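8 Aug 2019

Red cord for Skenell, rub and wash tests, continued

Picked up where the last entry stops. The cotton from Gronitz came in yesterday afternoon, two cones short, with a note saying the rest will follow. Enough on hand to finish the samples, so I went ahead. Wound it off at the usual tension and let the bobbins sit overnight.

First job was the eight-strand round on the Murakami stand. Middle weights, same counterweight as the blue lot. It wants to drift left after a hand's length and I had to stop and reset the point of braiding more than once. Pulled out the first attempt. The second is even enough to test but has one loose turn near the start, marked with a thread of white. Don't cut the test piece from that end.

Four-strand flat went faster. I like the look of it less, and it curls on itself when the tension comes off. Steaming under a cloth took most of the curl out. Some came back by lunch.

Dye notes. Same recipe as last time, water held at 70 degrees C and stirred by hand. I let the skeins go in damp, which I skipped on the last batch, and the streaks are gone. The color is a shade darker than the Skenell swatch. In daylight by the door I can just see the difference, under the bench lamp I can't. They said close was fine for samples but I'd like to get nearer before we quote. Try pulling the skeins earlier next time and change nothing else.

Rinse water ran pink through the second rinse and clear on the fourth. Squeezed a wet end in white cloth, left a faint mark. Rinsed again, no mark.

Rub test on the Dokby. Three pieces, one of each: eight-strand round, four-strand flat, and the old six-strand we keep as a reference.

Round: first fuzz at 900 strokes, all on the high side of the strands. No breaks at 3,000.
Flat: fuzz earlier than that, missed the exact count because I was at the sink. One edge strand worn thin at 3,000, still holding.
Six-strand reference: same as before, nothing to add.

The pad on the Dokby needs changing. It has gone shiny down the middle and I think it was being kind to all three pieces. Whoever orders next, add pads to the list. Until then please write "old pad" beside any result so we don't mix them up with the new ones. The counter also sticks if you lean on the cover.

Soaked the round piece in warm water with a drop of dish soap and hung it with a clothespin at the bottom end. It got longer, nearly 3 percent, and stayed that way dry. The flat did not change enough to measure with our ruler. If Skenell wants these cut to a finished length we should wash first and cut after, and the price has to cover the extra day.

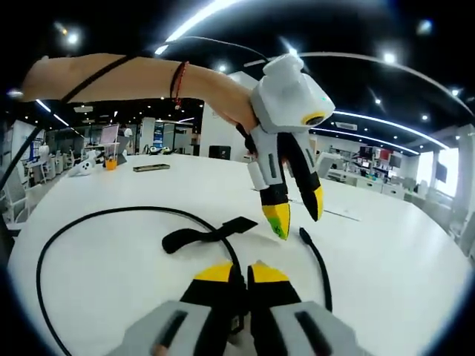 Wear is the thing our test does a poor job of copying. The Dokby rubs one face in one direction, and a cord on a person gets it from every side: sleeve cuffs, table edges, bag handles. A red braid around the wrist with a small charm hanging from it, as on the forearm reaching over the table there, has one more place to go, the spot where the charm hangs. Metal or glass, it swings on the same bit of cord all day. We have never tested that. I could hang a small ring on the round sample and fix it to the arm of the shaker so the ring moves back and forth on the braid. Low speed, leave it through a working day, look at it under the loupe each time I pass.

Knots, also not settled. The sliding knot holds on the round cord and slips on the flat one, worse after soaking. Tried an extra wrap on the flat. It holds now but makes a lump I don't care for. A stitched end would be neater and slower. Ask Skenell whether they want adjustable at all before I spend another morning on it.

Left out: samples drying on the rail, left to right round, flat, reference. Dye pot is clean. The measuring spoons are not, they're soaking in the small sink.

To do
Weigh what's left of the Gronitz cotton
Re-tie the counterweight bag, it's shedding sand
Second red batch, shorter time in the pot
Ring test on the shaker
Send Skenell the wash figures with the price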